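Skiltgate Household Hints

README and data card

Cleaning and housekeeping tips, copied out of the Skiltgate and Flidcombe local newsletters, one tip per row. The file has 500 rows. The oldest newsletter we used is from 1970. Please read the section on what the ratings mean before you use the ratings, and then consider not using them.

What is in the package

hints.csv is the main table. sources.csv lists the newsletters by title and issue. ratings.csv holds the scores given by our readers. notes.txt is Timo Oltmanns's running log from the typing-up, left as he wrote it, spelling and all. It is the most useful of the four if you want to know why a given row looks odd.

Where the tips came from

Upendo Ondieki was given a set of bound newsletters when the Flidcombe library cleared its back room. Most have a column called something like "Around the House" or "Readers Write." People sent in a tip and got their name printed. We dropped the names and kept the tips.

I would like to say the tips show how people in the two towns kept house. They don't. They show what people were willing to send to a newsletter, after an editor picked the ones that fit the space. Short tips win. So do tips with a surprise in them, such as rubbing a scratch with a walnut. Wiping a shelf once a week is very likely what most people did, and it hardly turns up at all.

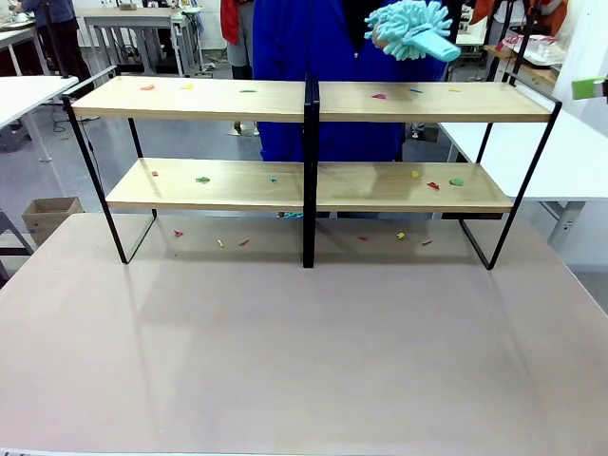 The same goes for the change over time, which is the first thing everyone wants to chart. Vinegar climbs steeply in the later issues. Before you write that up, look at sources.csv. The Flidcombe newsletter changed editors in the middle of the run, and the new one plainly liked vinegar. Several tips were reprinted under her with small changes in wording, and we can't always tell a reprint from a fresh letter that says the same thing.

Columns in hints.csv

id: a plain number with no meaning. It does not follow date order.

source: matches sources.csv.

decade: worked out from the issue. Left blank when the cover was missing.

room: kitchen, bath, living, outdoor, or unclear. Timo assigned these alone. "Unclear" is a big group and it should be bigger. He put anything about shelves under living unless the tip said otherwise, and I think he was wrong to.

task: dusting, stains, drains, laundry, metal, glass, pests, other.

text: the tip as printed. Line-break hyphens were taken out. Misprints were kept.

claim: one sentence, in our words, saying what the tip promises. Treat this as our reading. Some tips promise nothing and we had to stretch.

unsafe: yes or blank. See below.

A word on dusting

Dusting is the task people ask for most, and it is the weakest part of the set. Nearly every row tells you to start at the top and work down. It sounds right. I have never found a tip in these pages that says how the writer knew, or what happened when they went the other way. The same sentence gets passed along from one issue to the next, and a column of agreement built that way is worth about as much as the first person who said it.

Feathers against cloth is the other standing quarrel. The feather people say cloth scratches. The cloth people say feathers just move the dust along. Both sides write with total confidence and neither mentions looking at the floor afterward. Fluffy synthetic dusters show up late, mostly in praise, and mostly in the same issues that ran the Alaoui hardware store's ads. I don't claim the store wrote the tips. I do claim you should check the ad flag in sources.csv before you count them as votes.

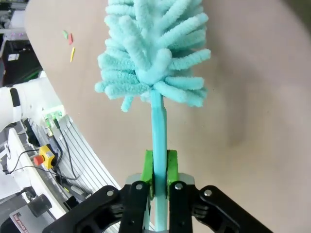

What the ratings mean

Not much. We asked 40 people to score tips from 1 to 5 on "Would this work?" Nobody tried anything. They sat at home and judged by how it sounded, and they were all people Upendo or I could reach by phone.

Each rater saw a different slice of the table. Where slices overlapped, agreement was poor on stains and drains and suspiciously good on dusting. I put that down to everyone having heard the same advice from the same kind of aunt.

One rater gave a 5 to every tip with lemon in it. We left those scores in. If you take them out, say so.

Unsafe tips

Some of the tips could hurt you. Mixing bleach with other cleaners comes up more than once, and so does gasoline on fabric. We marked what we spotted. A blank in the unsafe column means that we did not spot anything, and none of us is a chemist. Please don't feed the text column to anything that hands out advice to the public.

Known problems

Rows with fractions may be wrong. The old type is small and "1/2 cup" and "1/3 cup" look alike on the worn pages.

The Lullcombe rows (there are 6) came from a single loose issue tucked inside a Flidcombe volume. They shouldn't stand in for Lullcombe in any way, and I would have left them out. I was outvoted.

Summer is thin. Neither newsletter put out much after June.

Laundry and stains overlap badly. A grease spot on a shirt could be either, and has been both. 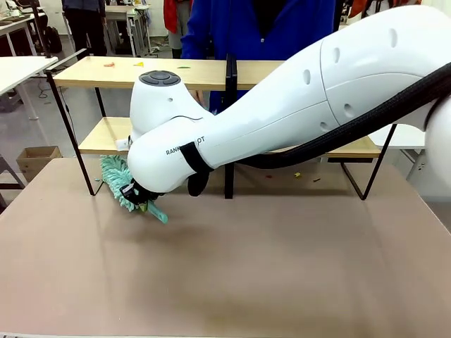
Uses we would argue with

Anything with "traditional wisdom" in the title. Any ranking of tips by rating. Any claim about which town was cleaner, which somebody has already tried on us.

It works well enough for teaching: students can pull apart how a claim is worded, or practice catching near-copies. The claim column is good for starting an argument.

Corrections

Send the row id and what the page says. If you don't have the page, send the row id and your reason. Timo goes through the pile on Tuesday evenings and is slow about fractions. Corrections to the room column are especially welcome, from anyone but me.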